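Our club should stop chasing trophies and spend the fall on drawers. Opening one in a bedroom teaches a student more than a season of stacking cubes.
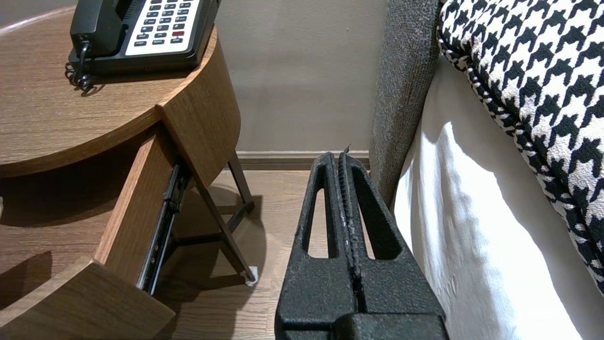 The nightstand drawer, partway open.

Amrit Doucette disagrees. He says judges want speed. I say furniture has curves, and a gripper has to work close to them.

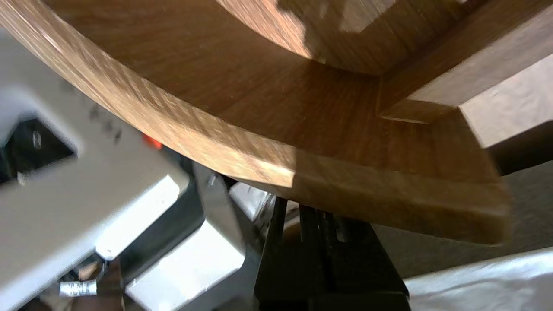 Standley Robotics Club

Jinfeng Ren logged 38 tries in September. I would put that log in front of any judge, failed pulls included.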